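Desk against brick wall, what do I do with the back edge?

skaston_najwa
ok so I cleared my desk finally. white one, drawers on the left, shelf unit on the right. everything drifts to the back against the brick and just stays there. water bottle, little picture frame, flat case, a red hardcover I keep meaning to read. do I get a riser or just put stuff away??

teo_forsberg
Put it away. You have drawers. Riser = second layer of junk

JMarinho
disagree, drawers are where things go to die. book goes up in the open cubby, frame stays, case in a drawer. took me 2 minutes on mine

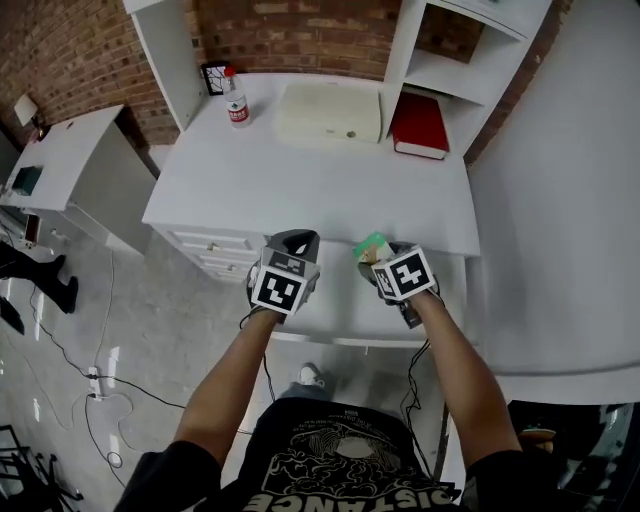 skaston_najwa
the cubby is sort of reserved for mail tho. And the cables on the floor are worse than the desk tbh, white and black all knotted at the power strip

teo_forsberg
So screw the strip up under the desktop. Done.

poltdale_T
dont screw into a desk you might resell. I used a stick on tray, held since April, more than 125 cm of cord in there no problem

teo_forsberg
stick on falls off. every time

poltdale_T
wipe the underside first. mines fine

JMarinho
either way do cables before the desktop, otherwise your moving everything twice

skaston_najwa
ok tray first. book is staying where it is for now, sorry Janaína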